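Print this page
E-mail this page to a friend

Teaching the Pistham arms: questions I keep getting

I run the teaching bench at Indberg, and my inbox fills up with the same stuff every July when the new people start. So I wrote it all down. If yours isn't covered, come find me (Saturday mornings are quiet!).

Do I need to know how to program?

Nope. You put on the gloves, you move, the arms follow. Emilian Buzatu came over from the paint shop and was recording usable runs before lunch.

By hand or by remote, which should I learn first?

By hand, I'd say. Grab the forearm, switch it to soft mode and push it through the motion a few times. You get a feel for where the elbow likes to go, and then remote control seems a lot less weird. The catch is that your own arms get in the camera view, so anything we want to keep for training gets done by remote.

How many runs does one task take?

The peg task took us 300 before the arm could do much alone. The whole board is at 570 and I'd still call it shaky. People read about sets of 3,000 and panic, but start small and look at what fails!

Should I throw out my bad runs?

Please don't! If you miss the hole, back up and try again, and keep recording. A run with a clumsy recovery in it is worth a lot to me. Just mark it in the log.

What's on the practice board?

Blue parts on a white board: a pulley, little pegs and some bigger cylinders, plus holes and slots in various shapes. I usually start people on the peg near the top left corner, with the gripper arm, and let the hand on the other side wait its turn.
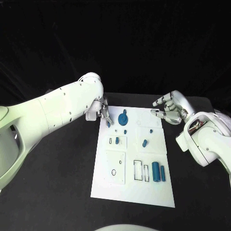 Why is my arm lagging behind me?

You're probably moving too fast. Slow down to where it feels silly. If it still drags, restart the Vitora box under the bench and give it 2 minutes.

Can I book the bench for my own task?

Sure, put your name on the Moldovan room calendar and tell me what parts you're bringing.

Print | E-mail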